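Last updated: 18 April 2019

Grip width and the table-clearing policy

The previous post left open whether the policy trained on hand-held gripper data was failing on pose or on grip width. I have now separated the two. The full set is 1,830 demonstrations. I trained once on all of them and once on a random subset of 1,000, with the same seed and the same number of steps.

Position error of the wrist hardly changed between the two runs. Grip width did. With the smaller set the fingers closed early on rims, mostly on bowls, and plates were less affected. Adding the remaining 800 or so would be the obvious cure, but relabelling the width from the finger markers gave most of the same gain at no collection cost.
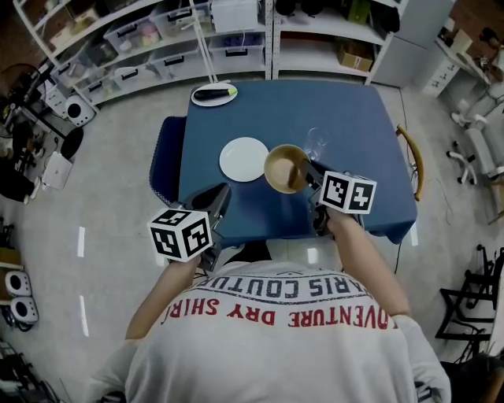
Pose comes from the marker cube on each gripper, and it degrades when the wrist turns far enough that only one face is in view. I drop any segment where that lasts more than 90 frames. The Isska filter smooths what is left. Its lag is still too long for handovers, and I will look at that next.

Recent posts
Dromitent: notes on time alignment
Tastis calibration, second attempt
Reading the Wróbel error plots
July backlog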